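December, Plimmont cell, bimanual box folding

Task as agreed with Janelle Dagdag: flat pink blank in the middle, both arms teleoperated, end state a closed box standing between the grippers. Distractors stay put – black case back left, orange brick in front of it, red block on the rail.

Podero leaders zeroed before the first run. Right leader still has 2 degrees of play at the elbow. Left alone for now.

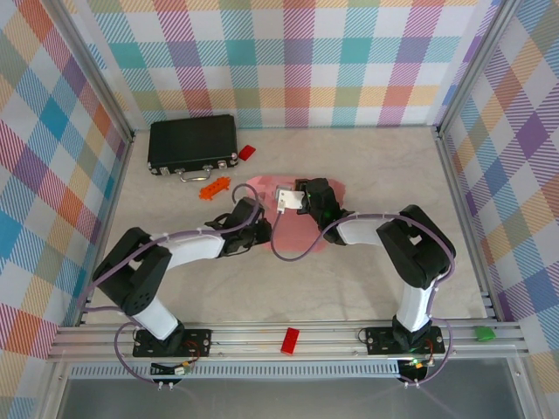

Fixed view. Both grippers over the pink piece, case at back left.

Maribeth Tolentino drove, I logged. Recording set to time out at 300 s. She wants the side flap held by one arm while the other works on the notched piece. The overhead view is poor for this and she steers mostly from the wrist feed.

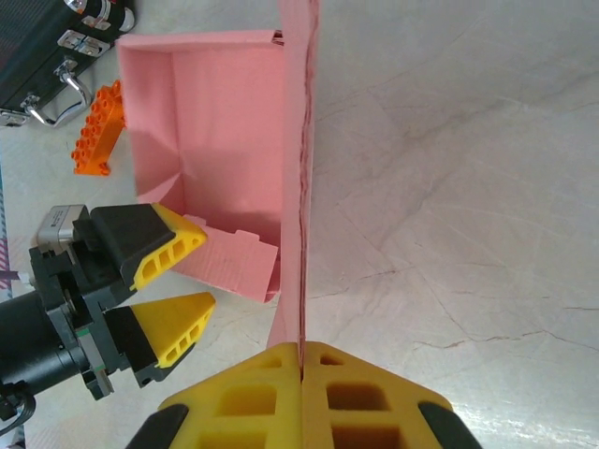 Wrist view. Upright flap between the yellow pads, other gripper near the notched piece.

Episode count stands at 148 for this task, 515 for the cell in total. Anything where the operator lets go of the flap and regrasps gets tagged "regrasp" and kept.
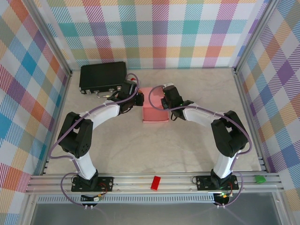 End pose needs a tighter definition. Polák's script takes the last recorded joint values as the goal, so the operator should hold still before pressing stop. Minia export does not trim the tail – do it by hand until fixed.

To do: elbow play, right leader. Ask Janelle about a second blank size.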